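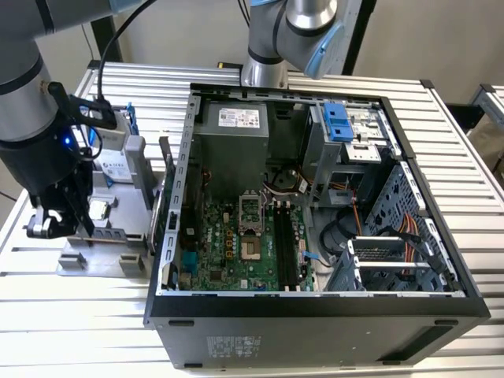 Filed under: Customs & Curiosities

The bean king is coming back to Drirnley! I got the news in my inbox on 19 February 2018 and I've been grinning ever since, so bear with me if I ramble.

If you've never run into this one, the bean king is an old midwinter custom from Europe. A dried bean gets baked into a cake, the cake gets sliced up on Twelfth Night, and whoever bites down on the bean is king or queen until the party breaks up. In plenty of households it didn't matter if you were the grandfather or the kid who swept the floor. You got the paper crown, and every time you lifted your cup the whole table had to yell "The king drinks!" and drink along with you. Jan Steen and Jacob Jordaens both painted it, and everybody in those paintings looks like they're going to have a rough morning.

Drirnley had its own version for years, held at the old grange hall with a cake big enough for the whole room. I went to 11 of them and never once got the bean (my sister got it 2 times, and yes, she still brings it up). Then the hall's roof went bad, the supper moved over to Dratthorpe for a winter, and after that it just sort of fizzled.

Now the Honorato bakery has offered to do the baking again, and the grange hall has a sound roof and a kitchen that passes inspection. The plan is to seat 300 people next Twelfth Night. Tickets go on sale in October, at the bakery counter only - no phone orders, no holding a pair for your cousin. The Drirnley folks also need to raise 1,000 dollars for tables and dishes before then, so there's a jar by the register and I've already put my lunch money in it.

A few things will be different this time. They're using a big porcelain bean in place of a real one, and you'll be warned about it before you chew. There'll be two cakes, one of them without nuts. And the king or queen gets to hand out silly jobs for the night, like court doctor or royal taster, drawn as slips from a hat. That part is old too - people used to buy printed sheets of these roles and cut them up at the table.

I did ask if Dratthorpe will be invited, given how snippy things got over who owned the crown. They will, and they're bringing the cider. The crown itself is still at my aunt's place on Skukex Lane, in a hatbox, minus a few of its glass jewels. I'm picking it up this weekend to see what I can glue back on.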